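Subject: Re: [shop-arms] Bin layout for the two-arm sorter
From: Nikola Petek
To: shop-arms list

Sorry for the slow answer, I was moving the bench most of the evening. Reply below the quote.

> Nikola, I read your February post and have the same pair of arms
> on order for my garage. Two questions before I cut the table.
> First, do both arms reach all the bins, or did you split them?
> Second, how do you keep the cables from dragging on things? Mine
> will be mounted lower than yours and I am worried about the rims.
> I also saw you dropped the Lu planner. Was that speed or
> something else?

Taking these in order.

I split them at first, one arm per side, and gave up on it. Anything that ended up in the middle bin belonged to neither arm in the code, and I spent a week writing special cases. Now both arms are allowed in the middle bin and a lock decides who goes in. The lock is 8 lines in the Celus script and I should have started there.

The bins are yellow, red and cream, left to right, set side by side with the rims at close to the same height. I would copy that part. If one rim is higher you need a separate clearance height for it, and you will forget to change it. 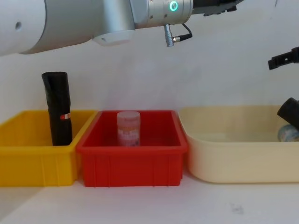
Photo: N. Petek, shop bench

The cable does hang under the wrist, as you can tell, and it is the part I like least. I set the travel height from the lowest point of the loop plus 100 mm, measured with the wrist turned the worst way. Do that with your own arms, the number from my table will be wrong for a lower mount. Do not zip-tie it tight to the link either. I tried it, and the wrist could not make its full turn. A fabric sleeve is next on my list, if Gondard still sells them by the foot.

On Lu: speed was fine. It kept picking elbow-up solutions that put the two arms near each other over the middle bin. Bedus lets me fix the elbow side for each arm, so I moved to that. My log from the last long run has 486 picks in it and no arm-to-arm stops. Bin rim touches are a different story, I still get those on the cream side.

For grip force, start low. The clear containers flex before the motor current tells you much - I go by finger position and ignore current until the fingers stop moving. The right arm has a gray pad on the finger and I run it slower on the final approach.
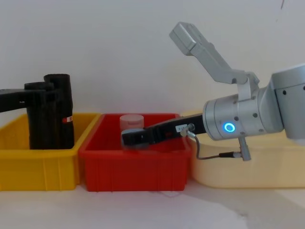
Right arm at the container in the red bin, left arm over in the yellow one.

One more thing on the table. Make it deeper than you think at the front. I wanted clear space ahead of the bins so I can reach in and reset objects without leaning past the arms, and the first top I cut was too short for it. Stop the arms before you reach in, obviously. My stop button is on the front edge at the left.

The log file from that run is some 2,000 lines as plain text. I can post it to the list if people want it, otherwise write me directly and I will send it along with the Bedus config.

Nikola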